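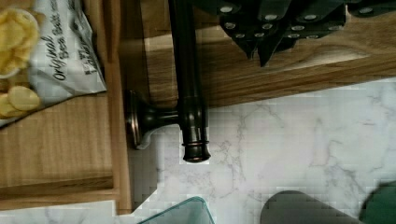

A young reader wants to know whether a robot ever has to go to the doctor, and if it does, whether it gets a sticker. The first answer is yes, sort of. The second answer is no, and we think the robot should complain.

Tultari is a robot arm that works in a kitchen in Plerkbridge. Its job is to learn how to do the small chores that you are asked to do three times before dinner: pick up the box, close the drawer, open the cabinet. Tultari only has to be asked once. On the other hand, Tultari has been known to close its fingers very carefully on a piece of air and carry the air across the room.

When that happens, someone has to find out what is wrong. Most of the time it's something small. So every morning, before the arm is allowed to touch anything, it gets a checkup.

Stop first, look second

The most important part of looking after a robot is the big red stop button. You press it before you go near the arm. The motors inside the joints are strong, and they don't know the difference between a cabinet and an elbow.

With the button pressed, the arm can't move by itself. The person doing the checkup also turns off the main power and puts the key in a pocket, so that a helpful friend can't come along and turn it back on. Helpful friends are a known problem in Fasden, where the arm was put together, and they now have a rule about it in large letters.

The fingers

At the end of the arm is the gripper. Think of it as a hand that was designed by somebody in a hurry: no thumb, no palm, and no way to scratch its own nose. It opens and it closes.

The fingers have to meet in the right place. If one finger gets bumped and ends up a tiny bit crooked, the gripper will still close, but things will tip or slide when it lifts them. To test this, you close the fingers on a strip of paper and pull gently. If the paper sticks firmly, good. If it slips out on one side, a finger needs to be straightened.

Then come the screws. Robots shake a little whenever they move, and shaking is how screws escape. On Tultari's checkup list there are 19 screws to test, and each one gets a small turn with a screwdriver that clicks when the screw is tight enough. You stop at the click. People who like to give it one more turn for luck are the reason there is a box of broken screws on the shelf.

The cables

Inside your arm are nerves, which are nicely tucked away under your skin. A robot's cables often run along the outside, where they can catch on things.

The trick is to leave some slack. If a cable is too tight, it gets yanked each time the arm reaches out. If it's too loose, it flops around and hooks itself on whatever is nearby, which in a kitchen means everything. The person doing the checkup moves each joint slowly from one end to the other and watches the loops the whole way.
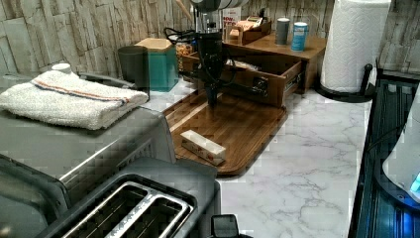
After that, you run a finger along each cable and feel for cracks, flat spots, or places where it's stiff. A cable that bends back and forth in the same place will wear out there, just like a paper clip. Tultari's get changed after every 200 hours of work, even if they look fine. The old ones go in a drawer marked Maybe, and nothing has ever come back out of that drawer.

Finding zero

When you wake up, you know where your hands are (usually at the end of your arms). A robot that has been switched off for the night can't always be sure. So it has to find its starting position, called home or zero.

With the power back on and everybody standing behind the line on the floor, the arm folds itself slowly into one special shape. A small mark on each joint should line up with a mark on the part next to it. If the marks match, the arm knows where it is. If they don't, you have to tell it, and this takes patience and a laptop.

Zero matters more than you might think. A mistake at the shoulder gets bigger by the time it reaches the fingers. Try it with a broomstick: wiggle the end you're holding a little, and see how far the other end goes. (Move the lamp first.)

The camera on the wrist

Tultari has a small camera close to its gripper, so it can see what it's about to grab. The trouble with having an eye on your wrist is that you put it near a lot of food. Steam, flour and butter all find their way to the lens sooner or later. In February the arm spent an entire morning avoiding a large gray blob that was hovering over the counter. The blob was jam.

The lens gets wiped with a soft, clean cloth. A sleeve won't do, and neither will a paper towel, which can leave scratches.

Next you test what the camera can see. You send the arm to look at something with plain, clear edges and check the view on a screen. A bar mounted on a cabinet is good for this. A dark bronze bar with pale marble behind it is easy to pick out, and it has a nice long straight side. If the bar looks bent on the screen, the camera settings need work. If it looks bent off the screen too, you have a different problem, and a screwdriver won't be enough.

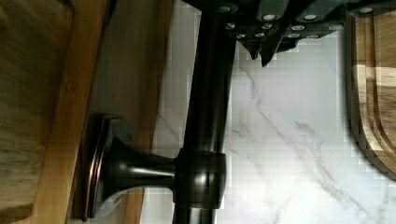
The notebook

The last job is writing everything down. Which screw was loose? Which cable felt stiff? Did the arm make that squeaking noise again?

The notebook at Plerkbridge has 91 pages filled so far. Most of them are dull, and that's how you want a robot's notebook to be. But if the same screw shows up as loose on page 51 and on the four pages after it, you can be pretty sure the screw isn't the real trouble, and it's time to look at the hole it goes into.

Once the notebook is signed, the stop button is pulled back out and Tultari can get to work. It still hasn't gotten a sticker. There is room for one just above the elbow, well clear of the joint.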